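Home > Community help > Hobby tech > Robots and automation

Is the Ellmont open day worth the drive if I only want to see the robots?

Posted by gravelpit_42

My kid's school sent home a flyer for the open day at the Trister building in Ellmont. It promises "live robotics, hands-on activities and light refreshments." We live 40 miles out and the last thing we drove that far for was a corn maze that turned out to be mostly a parking lot.

So, for anyone who went last time: are there robots doing things, or is it a guy with a slide deck? Do the kids get to touch anything? Mine is 11 and has firm opinions about being talked down to. Also the flyer says doors at 10 in the morning but the website says 9:30, and the phone number goes to a fax machine. I didn't know those still answered.

3 replies

tollbooth_ray

Went in February. It was ok. Parking is free if you go around back by the loading dock. Cookies were gone by lunch. There is a big robot arm in a cage that stacks boxes and then unstacks them, which I found relatable. My wife liked the 3D printers.

Doors were 9:30.

secondhand_oscilloscope

I've been twice, once as a visitor and once because my sister-in-law needed a ride, so I'll try to be more use than the fax machine.

There are two halves to it. Downstairs is the part on the flyer: the arm in the cage, a little wheeled thing that follows a line on the floor until somebody's toddler stands on the line, and a booth from Plosus handing out pens. The arm is impressive for 4 minutes. The pens are pretty good and I'm still using mine. If you have a younger kid, downstairs is all you need, plus a snack.

Upstairs is better and has much worse signs. Look for the stairs next to the restrooms. That's where the Liew lab people set up, and what they show is how the training gets done before any robot gets to look clever. A person takes a gripper in each hand and does chores at a table, again and again, and the recordings go toward teaching a robot the same chores. I watched a grown adult with what I assume is an expensive education handle dinner plates with the concentration of a bomb technician. My nephew was spellbound. At home he has never once handled a dinner plate without being asked three times.

I took a picture from the operator's side of the table:
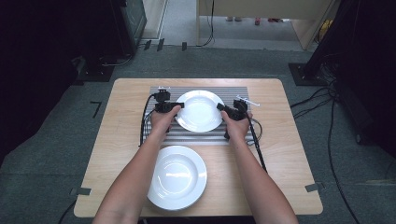

Plate duty upstairs: one gripper in each hand, closing in from both sides.

The gripper on the left has a little camera module on top, if your kid likes to know where the electronics are. Mind the cables on the carpet. I did not mind the cables on the carpet.

As for touching things: when we went, visitors could take a turn with a spare pair of grippers during the afternoon session, with a line that moved at the speed of a bank. You get a few minutes each. It is a lot harder than it looks, and an 11-year-old will be better at it than you, so prepare yourself for that. The people running it talked to the kids like coworkers, which should suit yours. They also answered my nephew's question about whether the robot would take over the world with "it has trouble with forks," and he's been quoting it ever since.

Forty miles? If it's only for the cage arm, no, you can see a box get moved at any grocery store. For upstairs, yes. I'd get there after lunch, skip straight to the stairs and do the downstairs part on the way out. And eat first – ray is right about the cookies.

Edited to add: the sign by the elevator says the elevator is for staff, but they let a family with a stroller use it when they asked at the desk.

mostly_solder

does anyone know if the 3D printers are for sale after

gravelpit_42

Thanks, this is more than the school could tell me. We'll go after lunch and I'll bring our own cookies. If the kid comes home wanting to do the dishes with a pair of grippers I'm not going to stand in the way, though I may buy plastic plates first.

mostly_solder: not a clue, but I have a fax number you could try.

8 people found this thread helpful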